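I've had the Feyisa Shared Kitchen Checklist pinned up by our sink for 2 months now, and I like it a lot more than I expected to! It's a little booklet of house rules for running a two-armed robot in a normal home kitchen, put out by a small outfit called Travivach, and our Ulthorpe crew picked it up after a messy spring.

The best page is the one on counters. Before you power up the arms, you go over everything within reach and sort it: glass, liquids, cords, anything on the stove. Sounds fussy (it is, a bit), but the first time I did it I found myself staring at our own counter in a whole new way. 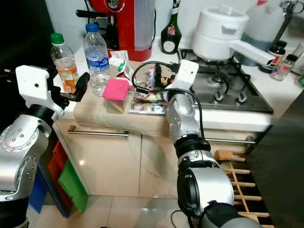 *Plenty for the counter page: a black cord on the board, a glass bottle by the espresso machine, a pot on the rear burner.*

The stove rules are good too, short and strict, with a clear line on who holds the stop button. My gripe is page 302 of the online version, which tells you to log every item you move. Every item! I gave up after one afternoon and went back to a quick note.

It also says next to nothing about floors, and I'd love a page on bins and drying racks. The Cladosville group wrote their own and taped it in the back, so I've copied theirs.

Four stars from me, and I'd buy the next edition.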